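Windard erweitert Arbeitstischprogramm Bistitness um helle Platte mit Holzmaserung

Ridton, 8. Mai 2019 — Der Möbelhersteller Windard nimmt eine helle Tischplatte mit Holzmaserung in das Programm Bistitness auf. Die Ausführung trägt die Bestellnummer 3303 und ist für Montage-, Pack- und Prüfplätze vorgesehen. Entwickelt wurde die Oberfläche gemeinsam mit dem Plattenlieferanten Cifuentes.

Die Platte ist in Creme- bis Beigetönen gehalten, die Maserung verläuft in langen, leicht gewellten Linien. Der matte Charakter soll Reflexe unter Arbeitsleuchten begrenzen. Kleinteile und Rollenware heben sich auf dem hellen Grund je nach Farbe unterschiedlich ab — dunkle Teile deutlich, weiße weniger.

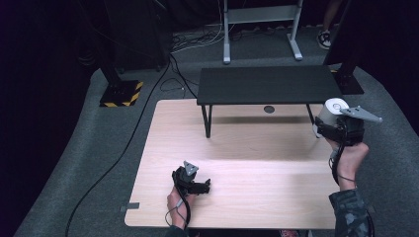
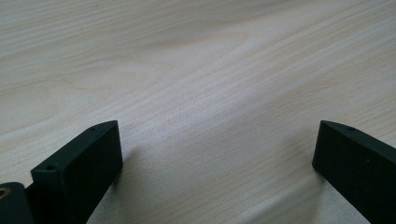
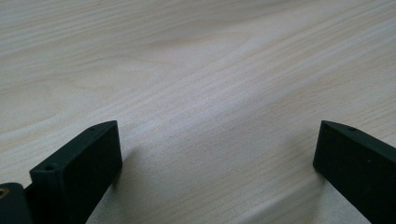
Helle Tischplatte mit Holzmaserung. Erstes Bild: Platte mit niedrigem schwarzem Aufsatztisch. Fotos: Windard

Für die zweite Arbeitsebene bietet Windard einen niedrigen Aufsatz mit rechteckiger schwarzer Oberseite und dünnen Metallbeinen an. Er wird lose aufgestellt und kann ohne Werkzeug versetzt werden.

»Bei der Maserung haben wir vier Varianten verglichen und uns für die mit dem geringsten Kontrast entschieden«, sagt Ilango Kandasamy, Produktverantwortlicher bei Windard.

Die Platte ist ab November lieferbar, die Mindestabnahme beträgt 50 Stück. Bestehende Bistitness-Gestelle können nachgerüstet werden.

Pressekontakt: Windard, Ilango Kandasamy, Ridton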